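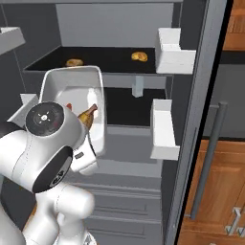 Boris Jelínek
Policy Editor, Nastar Brief

Jul 13, 2022

Ministers from the coastal states ended their meeting in Brussels on Tuesday evening without a common position on port access for vessels that change flag after being listed. The question goes back to ambassadors, who will take it up again before the summer break.

The dispute is narrow but has held up the wider package since April. Under the present wording, a ship refused entry to one member state's ports can apply to enter another's if it has been registered under a new flag in the meantime. Several northern governments want that door closed. Three southern ones say the rule as drafted would catch ships that were sold in good faith and would leave port authorities open to claims for damages.

"We are not arguing about the aim," one diplomat from the southern group said after the meeting. "We are arguing about who pays when a harbor master gets it wrong."

The presidency's compromise text would let a port refuse entry for up to 20 days while ownership is checked. If the check is not finished in that time, the ship would have to be admitted or the case passed to the capital for a decision. The northern group considers 20 days too short. Its members point out that ownership papers often run through several jurisdictions and that replies can take months, when they come.

A second open point is the list itself. The draft annex now holds 1285 vessels, many of them small tankers and bulk carriers. Two delegations asked on Tuesday for the annex to be split, with tankers dealt with first. The presidency did not rule it out, but officials close to the talks said a split would need fresh legal advice and could cost more time than it saved.

Paulík, the shipping consultancy, told clients in a note this week that the uncertainty is already changing behavior. Brokers are asking for longer ownership histories before they agree to a charter, and some insurers have begun adding clauses that end cover if a port turns a ship away. The note expects the practice to spread whatever ministers decide.

Port operators have been more cautious in public. At Dernley, where grain and timber make up most of the traffic, the harbor office said it would apply whatever rules are adopted but wanted them in a form its staff could use at short notice. It has asked for a single contact point in each capital, staffed on weekends. The compromise text mentions contact points but leaves the hours to national governments.

The Brodon terminal, which handles mainly fuel, has gone further and written to its own ministry asking for a written guarantee against legal costs. The ministry has confirmed that it received the letter. It has not said how it will reply.

There was more agreement on reporting. All delegations accepted that ports should share refusals with each other within one working day, and that the name, registration number and last three ports of call should be included. Delegations also accepted a review of the system after its first year. What happens to the data after that review is still in brackets, and two national data protection authorities have been asked for an opinion.

The European Parliament has no formal vote on the measure, though members of the transport committee have asked to be kept informed. A group of them wants the review published in full. The presidency has offered a summary, with the detailed findings available to members in a reading room.

The ambassadors' next session has set aside an hour for the file. A revised text is expected to circulate over the weekend, and people who have seen early versions say the waiting period may be lengthened for tankers only, with a seven-day limit for the capital's decision after that. That would meet part of the northern demand. It would do little for the southern governments unless the liability question is settled in the same text, and the legal service's opinion on liability was still being translated on Wednesday morning.

If ambassadors agree, the package can be adopted by written procedure and would apply from the day after publication. If they do not, it returns to ministers in the fall, and the existing port rules stay in force until then.

Readers who received Monday's edition should note a correction. We wrote that the presidency's text covered inland waterways. It covers sea ports only. Inland ports are dealt with in a separate proposal, which has not yet been scheduled for discussion.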